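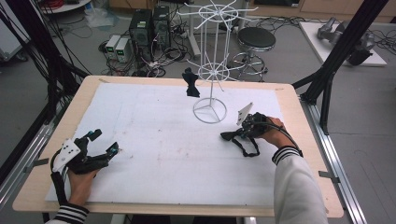

I have been putting off the bow tie situation since my cousin's wedding, and I finally gave it an afternoon. If you have ever opened a drawer to get socks and pulled out a neck strap with three other neck straps hooked onto it, you know the situation I mean.

My grandfather wore a bow tie to everything, including the dentist, and when he moved to a smaller apartment the whole collection came to me in a cookie tin. Most of them are black. I know that sounds like owning the same thing over and over, but put two side by side and one is wider, or one has a softer bow, and he could tell you which was for concerts and which was for funerals. I can't, but I'm learning!

For years they lived in the tin, and a tin is a terrible home for a bow tie. The loops get squashed, the hooks on the straps catch on everything, and you end up ironing at 10 at night with a damp dish towel. (Please use low heat. I have a shiny spot on one of them that will be there forever.)

My friend Lăcrămioara Ciobanu was the one who suggested a rotating rack, the kind that stands on a counter in a gift shop with keychains on it. She had spotted one in the Hurholm catalog, white wire, a ring at the bottom and little arms sticking out all the way around. I laughed at her and then ordered it that same evening.

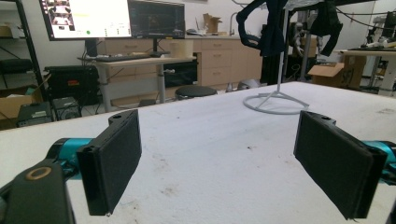
How I hang them now

The strap goes over an arm with the bow to the outside, so I can see it when I turn the rack. I tried it the other way first, with the bow tucked in toward the pole, and they bumped into each other every time it spun. I also leave an empty arm between ties when I have the room. Elias Nassar, who sings in my choir and owns more formal wear than anybody I know, closes the hook on each strap before hanging it, and I've copied him. It takes a few extra seconds per tie and I no longer have to untangle anything before a concert.

Before a tie goes up, I lay it flat on something pale, because black cloth hides lint until you're standing under stage lights, 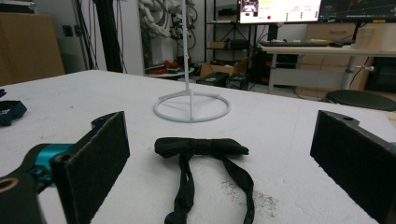

and then I go over it with a soft clothes brush, bow first and then down both sides of the strap. The bow gets a gentle pinch in the middle and a little tug on each loop to round it out again. I don't press the strap unless it has a real crease, and I leave the length wherever it was last set, partly out of laziness and partly because a few of them are still set to Grandpa's neck.

The concert one has the arm I can reach without looking. I still haven't decided what to do with the tin.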